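Trasum
Clearing off the network bench in May. Anyone still keep old adapters? I have a box of 15.
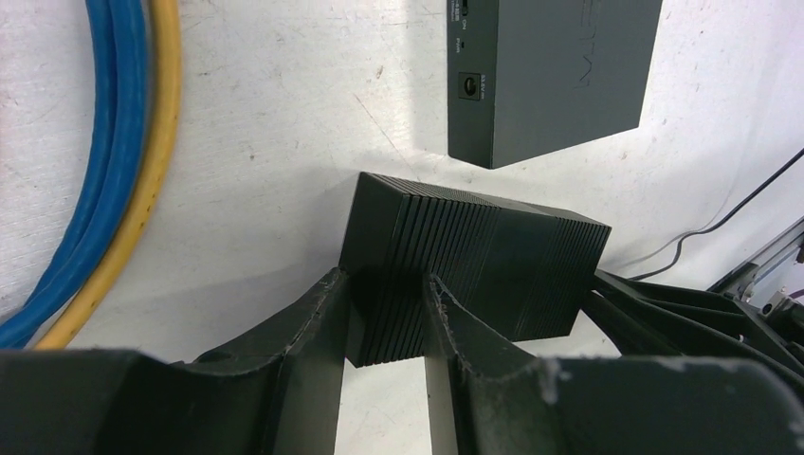 Heatsinks I keep. Mine came out of an old amp. The black block with the fine ribs looks like one to me, but I can't tell from here.

Kalby
Keep the adapters, toss the patch cables.

Amik
Disagree - cables never go bad. Adapters do.

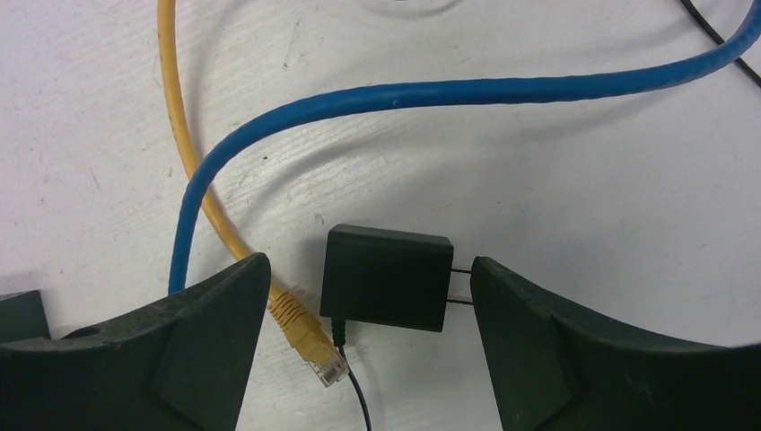

Adapter with the two-prong plug, yellow and blue Ethernet

Kalby
Label that one before it goes in the box.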